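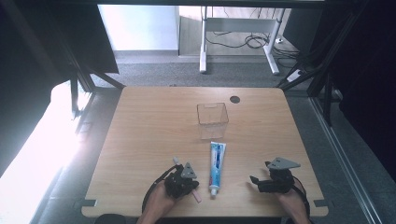

Can a machine tidy a bathroom yet?

Drullura wrote:
Posted 16/02/2018
My brother-in-law reckons we'll all have a robot doing the housework by September. I'd settle for one that can put a toothbrush in a cup. Has anyone here seen it done outside a promo video?

Minhas wrote:
Depends what you call done. One brush, one cup, same spot every time – sure, that's a factory job with minty breath. Move the cup to the other side of the basin and you're back to doing it yourself. Ask me again in 10 years.

Stutton wrote:
Bit harsh. Get people to do the chore with grippers in their hands, 1000 times over, and the machine has something to copy. A toothbrush in a clear cup with the toothpaste lying in front is a fair place to start.

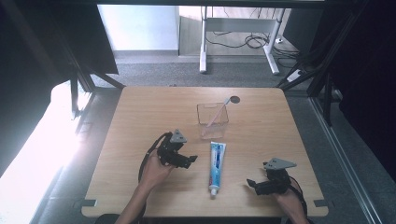
Trinby reckons the cup is the easy part and wants to see the cap go back on the toothpaste, a job four adults in that house have yet to master.

Minhas wrote:
Fine, but 1000 goes at one cup teaches it one cup. My bathroom has a 60 watt globe and no clear bench.

Stutton wrote:
So clean your bench, mate.

Minhas wrote:
That's what I wanted the robot for.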